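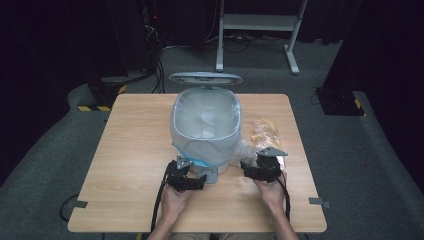
I have put the potato peels and the plastic trays in the same bag for all my life, and I would like to stop, but please do not make me read a book about it first, one tenant from the Sisay quarter wrote to us in July. Her letter arrived on the back of an old electricity bill. We have read it aloud at more than one meeting, with her permission, and it explains quite well why the new household waste service in Plevach is built in the way it is.

Pirance opens separate food waste collection in Plevach, first in the Sisay quarter

Aug 18, 2026
By Pirance Press Office

PLEVACH - Pirance, the company which collects household waste for the town of Plevach, will start a separate collection of food waste in the Sisay quarter this autumn. The service has the name Lilis. It will be offered in the beginning to 300 households, and these households do not have to pay anything additional for it during the trial. The trial lasts eight months. After this period the town and Pirance will decide together if the service should be extended to the other quarters, and in which form.

Until now, kitchen waste in Plevach has gone into the mixed container together with everything else. The mixed waste is heavy and wet, it smells in the warm months, and the lorries bring it a long way to the regional site behind the quarry. The town has wished for a different solution for several years. Two earlier proposals were not realised, one of them for reasons of cost and the other one because the place for the composting hall was too near to the school.

The hall is now ready. It stands on the old goods yard, on the side away from the houses, and it has a closed roof and a filter for the air. The building work took longer than it was planned, mainly because the ground under the former loading platform had to be exchanged. Residents who have complained about the noise of this work were right to do so, and we thank them for the patience.

What is changing for the households

Each household which takes part receives one small caddy for the kitchen, a roll of paper bags and a printed sheet with one page only. The full paper bags are carried to a brown container in the yard of the building. Whoever already has a bin at home which they like can continue to use it. Pirance does not ask anybody to buy a certain model, and the household bin for the remaining waste stays exactly as it is, including its usual plastic bags.

Into the brown container may go:

Peels, cores and leaves from fruit and vegetables
Bread, rice, pasta and other cooked food
Coffee grounds with the paper filter, and tea
Eggshells and nutshells
Meat and fish, also with small bones
Cut flowers and wilted house plants, without the pot

Plastic bags must stay out, also those on which is written that they are biodegradable. This point caused the longest discussion during the preparation. Bags of this sort need more time than the food itself, and at the end of the process they must be taken out of the compost by sieve. The paper bags do not have this problem, but they are weaker and should not stand for many days with wet contents. We recommend to put a piece of newspaper on the bottom and to let tea and coffee drip before they go in.

Cooking oil in larger quantity is also not accepted. It can be brought in a closed bottle to the recycling yard, as before.

Collection days and cleaning

The brown containers will be emptied two times per week in summer and one time per week in winter. A calendar will be delivered to every letterbox in the quarter before the start, and the same calendar will hang in the entrance of each building. After each emptying in summer the containers are washed on the spot by a second vehicle. This was an express wish of the residents who came to the information evening in the library, where smell and flies were the subject of almost all questions.

In the buildings with narrow yards there is not sufficient place for a container of the usual size. For these addresses, five in total, Pirance has ordered a slimmer model with a volume of 70 litres, which will be emptied more frequently. The tenants there will be informed separately, and the exact standing place will be agreed with the house managements. If a place turns out to be unsuitable - for example under a bedroom window - it can still be changed during the trial.

The collection routes were also prepared anew. The lorries for food waste are smaller than the ones for mixed waste and can turn at the end of the lane by the mill, where today the crew has to drive backwards. The early collection in front of the bakery remains at its present hour at the request of the bakery.

What happens with the compost

The material stays in the hall for several weeks, where it is turned and aired, and afterwards it matures outside under a cover. The finished compost will be used first by the town gardeners for the beds along the river and for the cemetery. In the spring, the participating households may come and take compost for their balconies and gardens without payment. They should bring their own bucket or sack. People with allotments outside Sisay have asked if they can also receive some, and this will depend on the quality and quantity of the first season.

The quality will be tested by an independent laboratory, and the results will be published in the town newsletter, also in the case that they are not good. Glass is the biggest worry. Even small splinters make the compost useless for a garden where children play, and it is very difficult to remove them later. We ask therefore for special care with broken jars and drinking glasses, which belong, well wrapped, in the mixed waste.

No fines during the trial

Many residents have asked if the containers will be controlled. The crews will look into the container before it is emptied. When there is something inside which does not belong there, they will leave a yellow card on the lid with a short note. There are no fines in the trial period, and no names or flat numbers are written down. Should a container be heavily mixed, it will be taken with the mixed waste on this one occasion, and someone from Pirance will come by to speak with the house management.

Participation is voluntary. A household can leave the trial at any time with a short message and give back the caddy, cleaned, at the recycling yard. Households which have their own compost heap may of course keep it, and we would even be glad about this, but cooked food and meat should then go into the brown container and not on the heap, where it attracts rats.

How to register

The registration form is available in the town hall, in the library and at the recycling yard. It can be filled in by hand and dropped in the green letterbox at the Pirance gate. Persons who cannot carry the bags down to the yard because of age or illness can mark this on the form, and we will look for a solution together with the neighbours or the house management.

The sheet with the sorting rules is printed in large letters, and there are also versions in the other languages which are spoken in the quarter. The first version had four pages. After the letter from our tenant it was shortened, and she has received the new one by post. Her answer was that the part about tea bags is still not clear. We have corrected it: tea bags of paper may go in, tea bags of nylon may not, and when one does not know the difference, they go into the mixed waste.

About Pirance

Pirance collects and treats household waste in Plevach and in the villages of the upper valley. The company operates the recycling yard, the composting hall on the old goods yard and the collection of glass and paper.

Contact: Pirance Press Office, Old Goods Yard, Plevach | © 2026 Pirance. All rights reserved. | Back to top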